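Progress report to the Todach fund, second period
Shared studio fit-out, Erkeck building
December 5, 2019

Hi Jarmila,

Thanks for giving us the extra week on this one. I know you wanted it before the Retetti people send you theirs, so I'll try to keep it readable and put the money near the top where you like it.

Money first, then. We've spent 81 percent of the furniture line and hardly touched the one for small repairs. The lighting came in under the quote (hooray!) and the difference went into the tabletops, as you and I agreed on the phone in September. Čestmír Baláž has all the invoices in one folder and will send them to your office separately. There's one missing from Holub for the second delivery of table legs. We've asked them for it twice now and they keep sending us the first one again, so if it isn't in the folder when you open it, that's the story.

What's done. The big room is open! People started moving in before the paint smell was gone, which tells you how badly they wanted out of the old place. We have 27 members signed up for regular desk time and 4 more who come in for evenings only. The ceiling stayed white and got its long light strips, and I'm really pleased with how far the light reaches. In the old room you'd carry your work over to the window to see what color it was, and now you can sit wherever you like. The duct is up too, and it's a lot quieter than the one we had before, although Čestmír claims he can still hear it hum if he's the first one in.

The tables took longer than I told you they would, and I'll own up to that. I ordered the light wood tops because they looked so warm in the catalog, and they do look warm, but they're shinier than I expected and the ceiling lights bounce right back at you. Two of our members who do close-up drawing have asked for something duller. We tried a matte oil on the underside of one top and it looks good, so I'd like to do a few of them that way in the new year. It should fit in what's left of the repairs line if you're okay with us calling it a repair. If you're not, tell me and I'll find it somewhere else.

The low metal tables were a bit of an argument. I wanted them as in-between surfaces, somewhere to set things down when your own table is full, and a couple of people thought they'd only get in the way of shins. So far I've heard no complaints about shins. The perforated tops were Čestmír's pick. I thought they'd be fussy to clean and I was wrong, you just run a brush over them and sweep up under the table afterward. What they do attract is stuff. Lids, trays, somebody's gloves, you name it. We've started doing a clear-off on the last evening of every month, and anything without a name on it goes in the hallway cupboard.

Plants weren't in the original budget and I want to be clear that we didn't use any Todach money on them. Members brought them from home, or chipped in for the pots. They make an enormous difference! The room is long and pretty hard-edged, and a bit of green in the middle of it makes you want to stay.
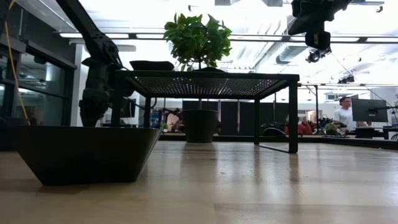 One of the low mesh tables in the open room, with a leafy plant behind it and a light wood tabletop in front.

We bought sorting trays for the shared materials so that scraps and usable offcuts stop ending up in the same heap. It's working at some tables and not at all at others, and I think we need labels. I've been saying that since we opened, so please hold me to it.

What's still to do: the shelving along the back wall, a decent coat rack, and the second sink. The sink is the one that worries me. The plumber wants to open up the floor and the landlord at Erkeck would prefer he didn't, and I'm stuck between them until they talk to each other. If it drags on past January I may ask you to let us move that amount to the next period so we don't lose it.

Could you also let me know whether you need a member survey this time or if the one from the first report still counts? Happy to do it again, I'd just need a few weeks' warning.

Come by and see it if you're passing. There's coffee, and you can pick any table you want.

All the best from both of us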